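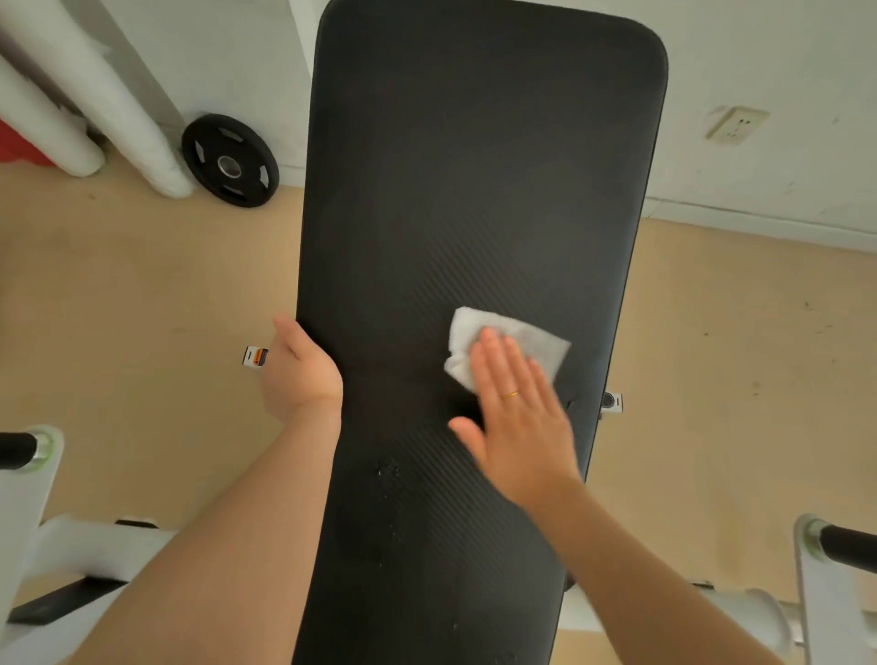

Building a coverage map for a wiping task

By Feng-yi Hsueh

A wiping policy needs to know which parts of a surface have been touched. This tutorial builds that record as a small 2D grid in the surface's own coordinates, using the Zusen planner and egocentric demonstrations. You need a calibrated camera, a hand tracker that gives you fingertip and palm points, and Zusen installed with the Fuchs mask tools.

Step 1. Fit the surface

Mark the four corners of the pad in the first clip where all of them can be seen. If the pad has rounded ends, mark the corners of the rectangle that encloses it. Run the plane fit and check the residual. Bench pads curve down at the sides, so expect the error to grow toward the edges. A flat plane is fine for coverage, but keep the curved model for force control later.

Step 2. Make the grid

Set the grid to 400 cells along the pad and 80 across. Then load the pad mask and mark everything outside the outline as invalid. Knobs, rollers and frame bars that stick out past the pad should end up in the invalid area too. If they don't, your mask is too loose.

Step 3. Separate the two hands

Most people hold the pad with one hand and wipe with the other, and a holding hand should not add coverage. Label a hand as wiping only when both of these are true:

Its palm is within contact distance of the plane.
Its mask overlaps the cloth mask, or did so in the last five frames.

Do not use speed alone. A wiping hand stops at the end of every stroke, and a holding hand shifts when the grip changes.

Step 4. Stamp the cloth

Project the cloth mask onto the grid, then clip it to the palm area grown by three cells. Loose corners of a wipe often stand up off the surface – without the clip they count as contact. Add one to each cell per stroke, not per frame, or a slow hand will look like a thorough one.

Step 5. Keep liquid in its own layer

Droplets on black vinyl look a lot like glare. At Lulthorpe we trained the droplet detector on 288-pixel crops, and it still fired on ribbed texture under ceiling lights. Comparing detections from two head positions helps: glare moves across the grid and droplets stay put. Store the result as a separate layer and let the planner read both.

Step 6. Check the output

Play the grid beside the video and stop at stroke 200, or at the last stroke if the clip is shorter. Look for stripes of zeros under the forearm. These come from occlusion, and the fix is to mark those cells unknown until they are seen again. The Drestmont config does this by default. In older configs, set occluded_cells to unknown and rerun from step 4.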